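Home | Projects | Gallery | Meetings | Parts List | Contact

Flillstead Robotics Club: Two-Arm Table Project, Gallery

2021-06-17

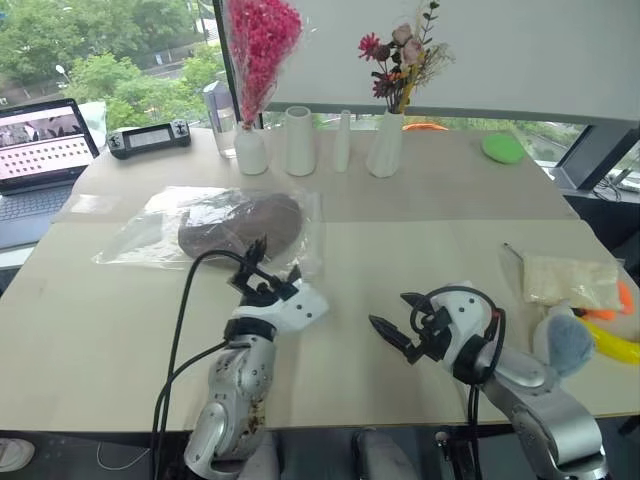 Both arms over the work table, grippers facing the middle. Bagged item between them, vases along the back.

The two-arm table is the club's main project for the year. The aim is a bimanual setup that a member can run after one training session, log without help, and hand over in a known state. The notes on this page cover the hardware, the object set and the logging rules as they stand now. Earlier notes from October are in the archive and should not be used for wiring.

Arms and grippers

Each arm ends in a white wrist housing with a black parallel gripper. The fingers are slender, so they suit narrow necks and thin edges better than wide, flat objects. The smudges on the lower forearm of the left arm are cosmetic. Do not use solvent on them. A dry cloth is enough.

Jaw zero is set in software at the start of each session. If the reported opening differs between left and right after zeroing, repeat the procedure on both sides. Correcting one side only has caused drift in the paired motions.

Cable routing

The cables run on the outside of the arms. On the left the cable loops over the top near the gripper; on the right it coils at the wrist and hangs toward the table edge. Slack is needed for wrist roll. Before any new motion is run at full speed, step it through at 10 percent and watch the loop on each side. Two motions in the Golob set were withdrawn after they pulled the right cable tight at the end of travel.

Table

The top is two pale panels with a seam across the middle. The seam is used as the reference line for placing objects. Positions in the log are given as left or right of center and in front of or behind the seam, in millimeters. The panels should be checked for level with each other at the start of a session. A step at the seam will catch a flat object being pushed toward the back.

Object set

The current set is called Wellau. It mixes rigid, soft and bagged items:

- White ceramic vases in several shapes, with and without flowers
- A round, dark brown item in a clear plastic bag
- A transparent bag of pale yellowish granular material
- A glass bottle with a cap
- Soft toys, including a yellow banana shape
- A round green sponge pad

The clear bag is the hardest item for the vision code. Crinkled plastic throws white highlights, and the detector tends to split one bag into several parts. The present workaround is to average the mask over 19 consecutive readings and discard any region that appears in fewer than half of them. This adds a delay before each grasp. A better method is wanted.

Vases are handled only by members who have passed the slow-speed check. Grip force for ceramic is capped in the configuration file and the cap is not to be raised. Faceted surfaces need the jaws square to a flat face; the pose planner does not do this on its own, so the approach angle is set by hand.

Control and logging

Manual moves are made from the black handheld controller, which has a small screen at the center and a grip with buttons at each end. The laptop sits next to it at the back left corner of the table. The person holding the controller does not also operate the laptop.

The target for the year is 2,000 logged attempts. The count at the last update was 1,010, of which 202 were rejected for missing start positions. Rejected attempts still count as arm hours for maintenance but are left out of the results table. To avoid further rejections, enter the start position before the first move. The Lelley script now refuses to open a new record if the field is blank.

End of session

Park both arms with the jaws open. Return the controller to the back left corner. Copy the log to the shared drive and check that the file size is not zero. Bagged items go back in the bin with the bag closed. Vases stay in the back row, well behind the seam.

Open items

- Strain relief for the right wrist cable
- Shade for the window behind the table; afternoon light changes the exposure
- Second copy of the calibration file, stored off the laptop
- Updated placement chart for the Wellau set

Members who want table time should add their name to the sheet by the door at least one meeting in advance.

Related pages
Golob motion set: withdrawn and current files
Lelley logging script, change notes
Wellau object set: weights and grip limits
October wiring notes (archive)

Contact the club | © 2021 Flillstead Robotics Club | Back to top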